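News / Products / Handling and Automation

Search our site Type a keyword Go

Karnar Brings Pick-and-Place Starter Kit for Small Food and Craft Producers

6/20/24 – Karnar, the maker of software and accessories for light robot arms, today announces the Itix kit, a ready-to-install package for picking up small, irregular goods and placing them in a bowl, tray or box. The kit is made for workshops and kitchens which have an arm already, or plan to buy one, but have no engineer in the house.

Itix consists of a two-finger gripper, a wrist camera with its bracket, a cable set and the Itix software. The customer shows the camera the item to be picked, marks the place where it must go, and the software prepares the movement. No programming language is needed. The first set-up takes one working morning when the arm is already fixed to the table, and a new item can be added later in eight minutes.

"Our customers do not handle perfect cubes," says Ivan Dovhaniuk, product manager for Itix at Karnar. "They handle things that grow, or things that are baked, or things that somebody formed by hand. Every piece lies a little differently on the table. With the older kit the user had to tell the arm how each piece is turned, and this was the point where many people stopped. We wanted to remove this step."

For this reason the new version looks at the item two times. The first look is from above the table, when the arm is still high. The second look is from close distance, shortly before the fingers go down. Between the two looks the software corrects the angle of the wrist. The fingers open wide on both sides of the item and close only after the position is confirmed. If the second look does not agree with the first, the arm goes up again and starts from the beginning.

The closing force can be set in six steps. The lowest step is meant for thin shells and soft pastry, the highest for wood, stone and hard plastic. Items of up to 500 grams can be lifted.

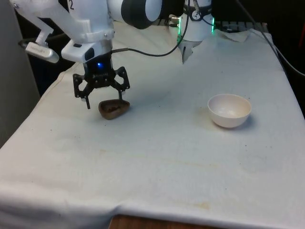
The gripper positioned over a small brown item, with a white bowl at the other side of the cloth. Photo: Karnar

The kit was prepared together with Boersma, a supplier of packing tables and small conveyors. Boersma will sell Itix in its own catalogue and will also take care of installation for customers who do not want to do it themselves. The two companies have worked together before on a tray feeder.

"When we visit a producer, the table is never like in the showroom," says Silvan Wallner of Boersma. "There is a cloth on it, the cloth has folds, there are crumbs and spots. The old camera programs took a dark spot for an object and the arm tried to pick it. We asked Karnar to solve this first, before any other function, and I was quite stubborn about it."

The software now compares the height of each thing it finds with the surface around it, so that marks on a cloth or a board can be separated from real items. Very flat goods, such as paper labels or thin leaves, are therefore not suitable for the kit in its present form. Karnar plans to offer a suction tool for such goods at a later time.

One of the first users is Wostora, a producer of dried fruit, nuts and filled sweets. The company worked with a test version for 28 days at one of its sorting tables.

"I was against it in the beginning," says Svitlana Levchenko, who leads the sorting room at Wostora. "I thought that we will spend more time with the machine than with the product. The first two days were really like this, and the manual we received had some mistakes. Then we learned how to place the light and it became better. It is slower than my colleagues, I must say this clearly. But it can do the dull part while they are checking quality, and for us this is enough."

Following the test at Wostora, the manual was written again and a chapter about lighting was added. The bracket of the camera was also changed. It can now be turned outward, so that the fingers cover less of the view, and it is fixed with standard screws that can be bought in any tool shop.

Technical support is given by telephone and by e-mail on working days. Tymofii Bilyk, who is responsible for customer training at Karnar, will hold an online introduction for new owners every month, starting in September. Participation is included in the price of the kit. Recordings will be available for customers who cannot join.

What is in the box

Two-finger gripper with one pair of standard fingers and one pair of soft finger tips
Wrist camera with adjustable bracket
Cable set with clips for fixing along the arm
Itix software, licence for one arm, updates included for two years
Printed manual in English, German and Korean

The robot arm, the table and the computer are not part of the kit. A list of arms that are compatible with Itix can be requested from the sales office. Owners of the older kit can continue to use their gripper and order only the camera, the bracket and the software – the price for this upgrade is given on request.

Availability

Itix can be ordered now from Karnar and from Boersma. Deliveries begin in September. Schools and training centres receive a reduced price when they order two or more kits. For orders from Korea, please write to Seung-woo Son at the sales office, who can also arrange a demonstration with the customer's own goods. Samples should be sent in a closed box with the name of the sender and a short note about how the item is normally packed.

Press contact: Karnar Press Office. Pictures in print quality are sent on request. Reprint is free of charge, a copy is welcome.

Contact | Imprint | © 2024 Karnar. All rights reserved. | Back to top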